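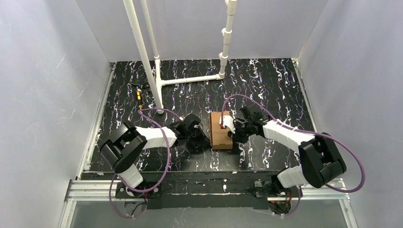
I have moved house 9 times, and if you asked me which household job I'd hand over first, I wouldn't say the hoovering or the washing-up. I'd say boxes. All of it: making them up, filling them, shutting them, turning them round to find where I wrote KITCHEN, flattening them again, tying them in a bundle for the recycling and then discovering the bundle is too big for the lorry people to take.

So when friends ask me (they do, I've become the person who gets asked) whether the robots are coming to do the chores yet, I always drag the conversation round to cardboard. They want to hear about a butler. I want to hear about something that can pick up a parcel with both hands and put it down the other way up.

I used to work in a packing room, years back, for a mail-order outfit called Zumora that sold candles and bath things. There was a long bench, a tape gun each, and a radio that only got one station. On a good shift I could do 76 parcels before lunch, and I was by no means the fastest. The fastest woman there never seemed to look at her hands at all. She'd be telling you about her sister's kitchen extension and the boxes just sort of flowed past her, fold, drop, tissue, fold, tape, spin, label. I was useless for the first week. I kept crushing corners.

That's the bit I think about whenever I see a pair of robot arms with a carton between them. Cardboard is such an awkward thing to hold! It looks solid and it isn't. Squeeze a small box across the middle of a panel and it gives; squeeze it by the edges and it's surprisingly stiff. Grab it too lightly and it slides round in your grip, so you've got hold of it but it's now facing somewhere you didn't plan for. You and I sort that out without noticing. We shuffle it with our fingertips, we prop it against our tummy, we give it a bump with a knee. A two-fingered gripper hasn't got a tummy.

It does have another arm, though, and I think that makes a huge difference. I've grown much keener on the two-armed setups than the single ones. Try an afternoon of chores with one hand in your pocket and you'll see what I mean. You can do an amazing amount (wiping, stacking, putting things away) and then you meet a jar lid, or a pillowcase, or a box that needs turning, and you're stuck. 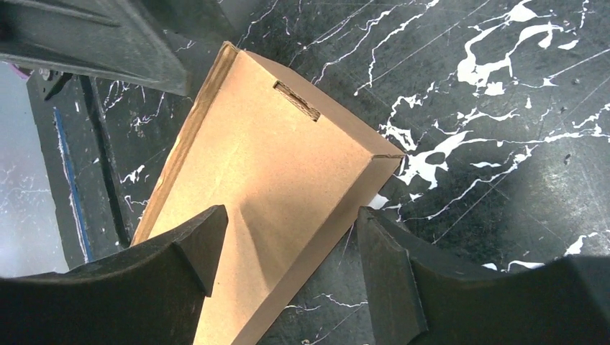 What gets me about a box up close is how much there is to get wrong. From across a room it's a brown lump. From a few inches away it's got creases and folded edges and sharp little corners, and each of those is either a good place to put a finger or a terrible one. Take a slot in a panel. To me it's handy, somewhere to hook a fingertip or tuck a tab. To a machine it might be a landmark, or it might be a nasty surprise, depending on what it has learnt to expect.

And then there's the angle. If the box is square on to you, easy, one hand each side. If it's lying skew, you either twist your wrists to match or you nudge the box straight first. I'm a nudger. I nudge everything straight: post, placemats, other people's phones on café tables. I'd be fascinated to know which way a robot goes if you leave it to pick up the habit from watching people, because presumably it depends on whether it was taught by nudgers or twisters. You could end up with a whole generation of fussy robots because one fussy person did the teaching.

I've had a couple of run-ins with home gadgets that promised more than they could manage, so I do try to keep my feet on the ground. The Selo was meant to be a floor cleaner that also tidied. You may remember me banging on about it. The floor cleaning was fine. The tidying meant it pushed things slowly towards a wall, so that by teatime everything I owned that was smaller than a shoe was in a line along the skirting board. Tidy in a way, I suppose! It went back after 6 weeks.

Then a neighbour lent me a Tukix, which folds towels and only towels, and only if you feed them in flat, by which point you've done most of the work yourself. I rather liked it anyway. It made a very satisfying noise.

Both of those were machines built round one trick, and the trick was chosen because it was easy for the machine. Arms are a different idea. An arm doesn't care (in principle) whether it's holding a towel or a carton or a spoon, and you can put the awkward job in front of it and see how it gets on. Usually slowly, in my experience of watching these things. You have to be patient. I've sat through videos of robot arms with a cup of tea that was hot at the beginning and stone cold by the end, all for one object going from here to there, and I've been on the edge of my seat for the whole lot.

My husband doesn't get it. He wandered through during one of them, said "it'd be quicker to do it yourself", and wandered out again. Well, yes. It was quicker to do it myself when I was teaching the children to lay the table too.

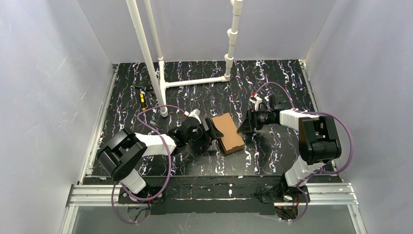 Holding on at one end is the part I'd never have thought twice about before the packing room. If you've got a box by its left end, that end goes where you tell it and the other end does as it likes. It's a lever. Press down a bit on your side and the far side lifts; swing your wrist a little and the far corner swings a lot. The trainer at Zumora used to bark at us to get the second hand on before we did anything clever, and she was right, because the boxes I dropped were always the ones I'd tried to flip with one hand to save half a second.

Getting the second hand on is harder than it sounds, mind you. It has to arrive where the box really is, open wide enough to go round it and not so wide that it clouts something, and it mustn't shove the whole thing out of the first hand's grip when it gets there. Two people carrying a wardrobe have exactly this problem, with more swearing. "Have you got it?" "I've got it." "Have you got it?" The arms need some version of that conversation and they need to have it all the time.

So, can machines do the chores yet? My answer this year is the same as my answer last year with a bit more hope stirred in. On a shop floor, where the boxes are all the same size and they all turn up in the same place, plenty of it is being done by machines already, and has been for ages. That sort of thing doesn't impress me much any more, which is unfair of me. In a house, no, I don't think so. In my hallway on any given morning there's a parcel from somewhere, a flattened box I've been meaning to put out, a shoebox full of batteries, and one big carton that the cat has claimed and must not be moved. They're all cardboard and they all want treating differently.

I'd set the bar like this. I want a pair of arms that can take a box it hasn't met, find out which way up it is, turn it so the label faces me, and set it down without denting it. It can take 10 minutes, I don't mind. I'd put it on the kitchen worktop at night and let it get on with the recycling while I was asleep. If it could also flatten them I would weep with joy, though I suspect flattening is a whole other level, what with the tape. The tape beats me most days. I've a kitchen drawer with over 10 half-used rolls in it and I couldn't find the end on a single one of them.

A reader wrote in after my last post on this to ask why I'm so fixed on boxes when there's cooking and bathrooms to think about. Fair enough. Partly it's the old job, and partly it's that I can judge it. I haven't a clue whether a robot arm is "good" in any proper sense, but I've handled so many cartons that I can tell straight away when someone (or something) has a decent hold on one. It's the same way my mum can tell from the next room if you're chopping an onion wrong.

Next time I'll write up the Mosoti, which is supposed to empty a dishwasher. I've only seen it handle plates so far, and they were all the same plate. I've got a list of questions for them, and the first one is about Tupperware lids.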